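Nuvley Learning Materials
Call for participants: Sorting and Tidying Study, autumn round

Nuvley Learning Materials invites adults aged 18 and over to take part in a study of how people lay out, group and put away small objects at a table. The study is directed by Imke Kleinschmidt and is carried out at our premises in the Delacroix Building. Sessions begin in October.

Background

The Brorkader series of table activities is used in nurseries, day centres and rehabilitation settings. Before the next edition is prepared, we wish to know more about the way adults approach a set of coloured blocks when they are given little or no instruction. Some people begin by colour, others by distance from the hand, and others clear a space first and decide afterwards. The findings will inform the written guidance supplied with the series and the size of the mat on which the blocks are used.

The earlier round of the study had 66 participants. For the present round we are seeking 87, including people who did not find the earlier session times convenient.

What participants will be asked to do

Each participant attends 2 sessions, held on separate days. At the first, coloured blocks are spread out on a brown mat on a white table, and the participant is asked to arrange them in whatever way seems sensible. The blocks are then spread out again and a short written instruction is given, for example to bring together all the blocks lying furthest from the middle. At the second session the same tasks are repeated with a different starting layout. No particular speed is required and there are no right or wrong arrangements.
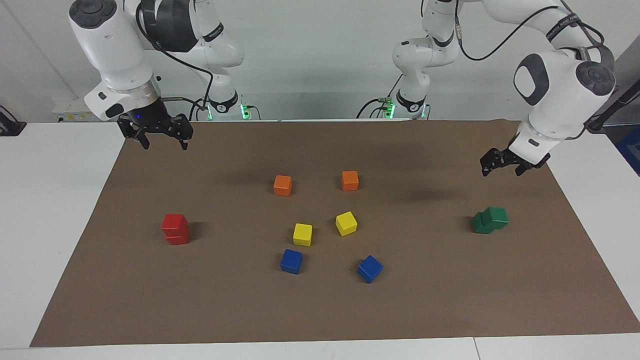 Coloured blocks set out on the brown mat, with the red block left of centre.

After each task a member of the study team will ask a few questions about the order in which the blocks were moved. Answers are noted in writing. Participants may decline any question and may leave the study at any time without giving a reason.

Who may apply

Applicants should:
- be 18 or over on the day of the first session;
- be able to sit at a table for the length of a session, with breaks;
- be able to read short instructions in English, in large print if preferred;
- not have taken part in the earlier round.

We welcome applications from left-handed people, who were under-represented in the earlier round, and from people with reduced grip or movement in one hand. Applicants with difficulty in telling colours apart are eligible and are asked to mention this on the form. Employees of Nuvley and of our distributor, Drosivow, may not apply.

Payment and expenses

Participants receive a fixed payment at the end of the second session. Travel by public transport is reimbursed on production of a ticket or receipt. Tea, coffee and water are provided.

Access

The study room is on the ground floor and is reached by a level entrance from the courtyard. Chairs with and without arms are available. A companion may wait in the adjoining room, and assistance dogs are welcome.

Personal information

Names and contact details are held separately from the session notes and are deleted when the round closes. Published results will not identify any participant. Questions on this point should be addressed to Erzsébet Major.

How to apply

Application forms may be requested from Teresa Cronin at the Nuvley reception desk, in person or by post. Completed forms should be returned by the end of September. Bianka Sipos will contact applicants to agree session times, and Jolán Csonka will be present at the first session to answer questions before consent is given. Reception is open until 5 p.m.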